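Winwood bench book, Sunday, page 47

Started at two, after lunch. Same job as last time: sort the small stuff that lands on the wood table, decide what goes in the gray basket and what stays out, and write down the rule so the next person does it the same way. The rule on the previous page ("snacks in, liquids last") is too short to be any use. I had to guess at half of it.

Table wiped first. The cloth from the Sternora pack leaves lint, so I went over it again with a paper towel. Basket goes on the left, always. If it's on the right you end up reaching across your own pile.
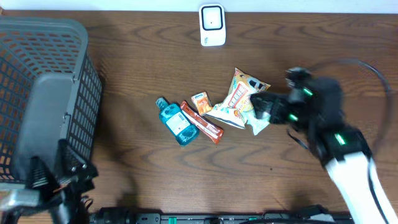 Sorting order first. I tried largest to smallest and didn't like it, as the small pieces end up under everything else and get missed. Going by stiffness is better. By that rule the mouthwash goes down first and flat, then the long orange-and-white bar beside it, then the little orange packet, and the snack bag with the red lettering last, so it doesn't get squashed. Wrappers are a separate question. Our sheet from Jirkent lumps them in with food and I don't agree – a wrapper is trash unless it's still sealed. Check before it goes in.

Basket weight limit on our sheet is 1,920 grams. We have never come near it with this kind of load. Leaving the number in anyway.

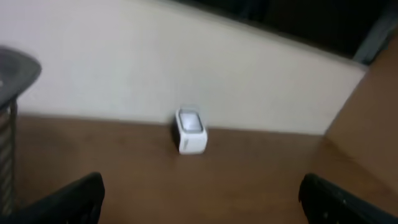
Things that stay on the table need their own line in the rule. Last time they got swept up with the rest and I spent more than 100 minutes going back through baskets. The small white block near the wall stays where it is. Anything up against the wall counts as furniture, and sorting stops a hand's width short of it. I'll put a strip of tape down if people keep forgetting.

Tea at this point. Rewrote the first half of the sheet in pencil.
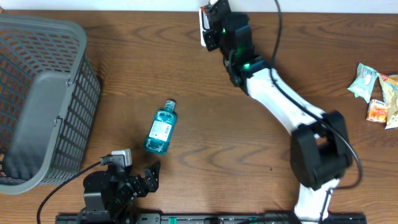
BOTTLES

Lay them on their side and check the cap with your fingers before they move anywhere. Label up, so the barcode can be read without turning the bottle over. A bottle stood upright in the basket falls over as soon as the basket is carried, so don't bother. Keep the basket handle folded down while loading.

Old sheet says one bottle per basket. I'd allow two if they're the small size, with something soft between them. Not tried yet. 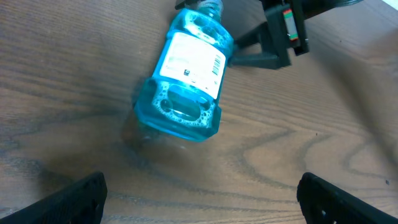
Ellery

Added after reading the above: let the foam settle before you judge how full a bottle is. I put down a wrong level last month from a bottle that was mostly bubbles at the base end. Also, shelf 1,350 is the wrong label for mouthwash in the stock list. I've crossed it out in pen and still need the right one.

To do: tape strip, better cloths, type up the sheet.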